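Automation at the Gratutbridge Site: Questions from Staff

Why is Vitberg introducing robot arms?
The Zulu project moves repetitive sorting and plate handling away from manual lines. It begins with one cell in the Korska hall and will be reviewed in July.

Will positions be lost?
No position will be removed as a result of Zulu. The 12 employees now assigned to sorting will be offered other duties at the same grade and rate of pay.

Is training required?
Employees working in the hall must complete 30 hours of instruction, all within paid time. Sessions open on 27th October – please register through your supervisor.

May I decline a transfer?
Yes. A written request should be sent to Human Resources, which will reply in writing.

What does the work at the cell involve?
Operators set out plates on the taped grid, run the arm from a teach pendant and stop it when needed. Each pendant has a red button for this purpose. Reaching into the grid while the arm is moving is not permitted.

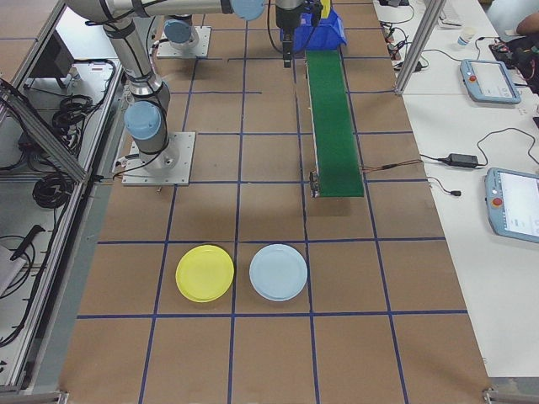
Will my performance be measured by the system?
No. The cell records machine faults and cycle times only. Individual names are not stored.

Whom should I contact with a concern?
Speak with your supervisor first, or call extension 106 – calls are treated as confidential.

Contact Human Resources | © Vitberg, Gratutbridge | Back to top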